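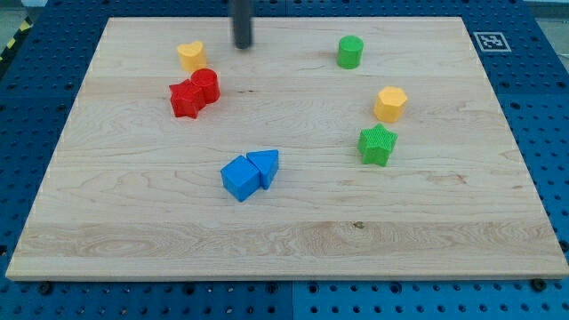
1/ Grestport transfer situation, part one: the left back

Grestport have made a second offer for the Prillinora left back. The fixed fee is unchanged from the first. What moved is the payment schedule and the add-ons, and that is where the two clubs have been stuck since the end of June.

2/ The first bid was spread over four installments, with the last one due after the player's third season. Prillinora want the whole fee inside two years. They have a stand to finish and their contractor bills on fixed dates.

3/ The new offer has three installments. The first is larger and lands when the registration clears. The other two fall each July. Prillinora have not accepted, but they have asked for the draft contract, and they did not ask for it last time.

4/ Add-ons. Grestport offered one payment for promotion and one for appearances. Prillinora want the appearance trigger lowered and want substitute appearances counted. Grestport's position is that a substitute appearance counts only if it is 30 minutes or longer. Both are normal requests. The gap is small in money terms.

5/ Sell-on clause: Prillinora asked for a share of the full future fee. Grestport will give a share of the profit only. On a player of 23 who could be sold again, this matters more than anything in post 4.

6/ Why him. He played 1,244 league minutes last season, nearly all of it after the winter break, when Prillinora switched to a back five. As a wing back he is high and wide and crosses early. As a left back in a four he has a small sample.

7/ Small sample in numbers: 399 of those minutes came in a back four. He had 2 assists in them. I would not build anything on that. Defensively he was beaten on the outside more often in the four, but two of the games were against the top two sides in the division.

8/ Grestport play a four. Their left winger stays wide, so the overlap is mostly not available and the full back has to come inside to receive. He did this in patches last season. His first touch on the right foot is slow, and teams that press will send him that way.

9/ Personal terms are not an obstacle. Four years, with an option on the club side for a fifth. Wages rise with promotion and fall back if they go down again. The agent wanted the fall-back clause removed and was told no.

10/ Part two: the other bidder

Frota asked about a loan with an option to buy. Prillinora turned it down the same afternoon, since an option gives them no guaranteed income. An obligation to buy would be a different conversation. Frota cannot offer one until they move a center back off the wage bill.

11/ That center back has been linked with Basum. Basum have offered to cover half his wages on loan. Frota want three quarters. If that is settled, Frota can come back with an obligation, and Grestport lose their main advantage, the money up front.

12/ So Grestport have a reason to close before the Basum deal moves. I expect them to give way on the substitute appearances and hold on the sell-on.

13/ Part three: the squad

Grestport have one senior left back under contract. He is 32 and missed the last six weeks of the season with a calf problem. He trained with the main group this week. The backup is a center back filling in – fine for a cup tie, not for a run of league games.

14/ If the deal fails, the next name is a free agent who spent last season abroad. No fee, higher wages, two years at most. He is a more natural fit for a four and a weaker crosser. The coaching staff are said to be split on which profile they prefer.

15/ Squad registration has one senior place left. Signing a left back fills it. The striker search then depends on a sale, and there are no offers in for any of the current forwards.

16/ Next step is Prillinora's reply on the contract draft, expected before both squads leave for preseason camp. I will add to this thread when the sell-on wording is agreed or the talks stop.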